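Trays, and why I've gone soft on them

Shared 119 times | 8 comments

I have been meaning to write about trays since February, when the big cupboard at Grisden finally got emptied and I found out how many of them we'd been hanging on to. They were behind the urn, under the Christmas tablecloths, and one was being used to stop the door rattling. Most went to the jumble table. I kept back the plain beige ones, the school dinner sort with the rounded corners, and I've been rather pleased with myself ever since.

If you come to the Friesen Room lunches you'll know how it used to go. Plate in one hand, glass in the other, cutlery in a cardigan pocket, bread roll balanced on top of the lot, and then you'd get to your seat and remember you'd left the pudding on the hatch. Now you take a tray. It all goes on in one go, you sit down, and at the end it all goes back in one go. I can't tell you what a difference it makes to the washing up (well, I can, and I'm about to).

The trick, if it's a trick, is the rim. I'd never given rims a thought. A nice flat wooden tray looks lovely in a magazine, but tip it the tiniest bit and your soup has gone for a wander. A bit of a raised edge all the way round keeps the spills on the tray and off the carpet, and the carpet in the corridor has been through enough. The speckly surface helps as well, I think. It doesn't show every crumb and scratch the way the shiny red ones did, and those red ones looked a hundred years old by the end.

I've been trying out how to lay the tables too. My first go was to leave the trays out already set, one per chair, but it looked like a hospital and you couldn't get your elbows in. So now it's trays at one end and plates next to them, and people help themselves. We use the plain white plates, by the way. I know there's a faction that wants the flowery ones back!

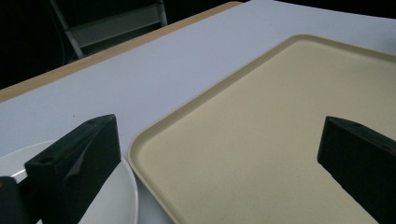
Tray and plate on the white table with the pale wood edging.

I do like that table. It's a good plain surface and it wipes down in a minute, and beige on white is very easy on the eye even if my sister says it's the colour scheme of a dentist's. The only thing I'd say is don't push the trays right up to the edge. They're bigger than you think, and a corner sticking out is just at hip height for anyone squeezing past. I have the bruise.

Washing them, then. Warm water, a squirt of the ordinary stuff, a soft cloth, and round the rim with your thumb where the gravy collects. Please don't use the green scourers. For tea stains I make a paste of bicarb and water, leave it on for five minutes and rinse it off. Stand them on their long side to drain, with a gap between, and do dry them before they're stacked. Damp trays stick together something terrible and then it takes two of you to get them apart, and there's usually a bang.

Stacking is where we still fall down a bit. All the same way up, please, and not with forks left in between. I've put eight in each pile, which is as many as I can lift without making a noise, and they live on the low shelf now with the plates directly above. The shelf used to have the Orholm raffle boxes on it, and if you're looking for those they've moved to the top of the wardrobe in the back room. You'll want the steps.

We could do with a few more trays if anybody is having a clear out. Same sort of size if possible, and no handles, they don't stack. I did look at new ones in the Soltari catalogue but they only come in packs of 100, and I'm keen but I'm not that keen. Leave any you've got inside the kitchen door and I'll give them a wash.

Next time I'll do tea towels. I have opinions.

Comments (4 of 8 shown)

We had trays exactly like that at school and I can smell the custard just reading this. I've got two in the shed under the seed pots, will scrub them up and bring them along.

Team flowery plates here and not ashamed of it.

Can I put in a word for non-slip mats? My hands aren't what they were and a glass does slide about on plastic. You can buy it on a roll and cut it to fit.

Thank you for saying where the raffle boxes went. I've been through every cupboard in that building twice.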